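Jonoswood opens repair and return service for household furniture in Oneck

Oneck, July. Jonoswood, the maker of wooden furniture for small homes, today opens its repair and return service to all customers in the Oneck area. Under the name Guto, the service will collect used cabinets, chests of drawers and tables, repair them in the company's own workshop and bring them back to the owner or offer them for sale again. Customers who bought their furniture from another maker can also use the service, with some limits which are explained further down in this text.

The opening follows a trial period in which the workshop received 355 pieces of furniture. Most of them were cabinets and drawers from kitchens, hallways and bedrooms. The most common faults were loose hinges, drawer runners that did not close well any more, and doors that had dropped and were touching the floor panel. In many of these cases the wood itself was in good condition, and the repair took less than one working day.

"People write to us and ask where they can buy a new door, and when we look at the photograph we see that the door is fine and only one hinge has become tired," said Liên Ông, head of customer service at Jonoswood. "For a long time we could only answer by post and send a small bag with screws. Now we can come to the house, take the cabinet with us and return it in a good state. I am very glad that we can finally say yes to these customers."

How the service works

Customers fill in a short form on the Guto page of the Jonoswood website and add two or three photographs of the piece. One photograph should show the whole piece of furniture and one should show the fault from near. The workshop answers with a fixed price, and this price does not change later, also when the repair takes longer than we expected. If the customer accepts, a collection time is agreed. Collections are made between 8 a.m. and 6 p.m. by the delivery company Seyoum, which already brings new Jonoswood furniture to homes in the area.

Before collection, the piece must be empty and shelves must be taken out. Glass parts should be wrapped separately. Seyoum will carry furniture from any floor of a building, but the customer is asked to tell us in the form if there is no lift, so that two persons can be sent.

Each piece receives a paper label with a number at the moment of collection. With this number the owner can see on the website if the piece is waiting, in repair or ready for return. The normal time from collection to return is 11 working days. Pieces that need new paint or a new surface take longer, as the paint has to dry fully before the furniture is packed.

What can be repaired

The workshop accepts cabinets, chests of drawers, sideboards, tables and benches made mainly of wood. It can replace hinges, handles, runners, feet and back panels. It can also glue joints, straighten doors and repair scratches in painted or oiled surfaces. Curved doors are accepted too, but a curved door that is broken through cannot be replaced for furniture of other makers, as the workshop does not have the forms for bending these parts. For furniture from Jonoswood, the forms of all present and most former models have been kept.

The service does not include sofas, mattresses, electric parts or furniture with damage from woodworm. Pieces with water damage are decided one by one from the photographs. When a piece cannot be repaired, the customer is informed before collection and does not pay anything.

A store of spare parts

Together with the service, Jonoswood has put in order its store of spare parts. It now holds nearly 3000 different items, from shelf pins to complete drawer fronts. Some of them belong to models that have not been sold for many years. Customers who prefer to make the repair at home can order these parts directly and will find printed instructions in the packet. The instructions have been written again in simple language, with larger drawings and with a list of the tools on the first page.

"We tested the new instructions with people who do not repair things often," said Liên Ông. "They told us very clearly where they stopped understanding. The page about adjusting a hinge was changed four times. It is only one page, but it is the page that most people need." 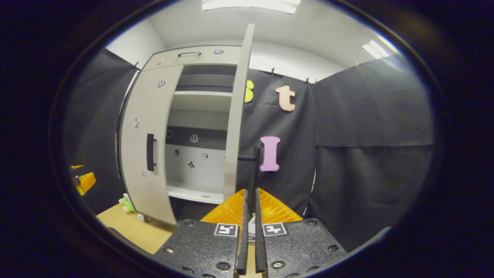
Customers who do not want to keep their furniture can sell it to Jonoswood through the same form. The price depends on the model, the age and the condition. Payment is made as money to a bank account or as a voucher, and the voucher has a somewhat higher value. After repair, these pieces are offered in the shop in Oneck, where a part of the ground floor, next to the spare parts desk, has been prepared for them. Every repaired piece is sold with a card that says which parts are new and which are original. The guarantee is two years for the repaired parts and one year for the piece as a whole.

Jobs and training

For the Guto service the company has enlarged its workshop to 1156 square metres and has taken on six new employees, among them two apprentices in cabinet making. The apprentices will spend the first part of their training in repair and the second part in the making of new furniture. The company believes that a person who has seen how a drawer fails after ten years will also build a better drawer, and the designers will receive a report on the most frequent faults every three months.

Jonoswood plans to offer collections outside the Oneck area at a later date. No decision has been made yet about which areas will follow. Until then, customers from other places can bring their furniture to the workshop themselves if they make an appointment.

About Jonoswood

Jonoswood designs and makes wooden cabinets, tables and storage furniture for small homes. The company has its workshop, its store and its shop in Oneck.

Contact for the press

Liên Ông, customer service, Jonoswood, Oneck. Photographs and price lists for the Guto service are sent on request. Visits to the workshop are possible for journalists in the mornings, from 9 a.m., after agreement by telephone.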